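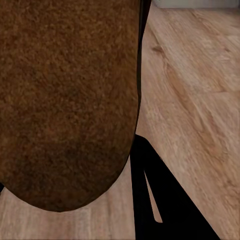

Toncombe district sets aside money for gripper arms, holds off on the rest

2 min read

The Toncombe school district will buy two robot arms with grippers for its vocational center next year and put off a decision on four more until the first pair has been in use for a full term.

The board approved the plan in June. It covers the arms, two sets of spare gripper fingers and one year of service from Omton, the supplier. Mounting tables will come out of the existing shop budget.

Omton's quote included a separate line of $3,018 for training two instructors. The district had budgeted $1,000 for that and will make up the difference from money left over in the travel account.

Students will start in simulation software, Hevura, before they use the arms. The district is paying for 100 seats at a yearly rate and can drop unused ones at renewal. Lessons begin with picking up and holding single objects.

A competing bid from Dumitrescu was lower on the arms but did not include spare fingers or on-site repair. Replacement fingers run roughly $100 a pair, according to the budget memo.

Delivery is expected before classes resume. The board will take up the four remaining arms with next spring's equipment requests.

14 shares | 3 comments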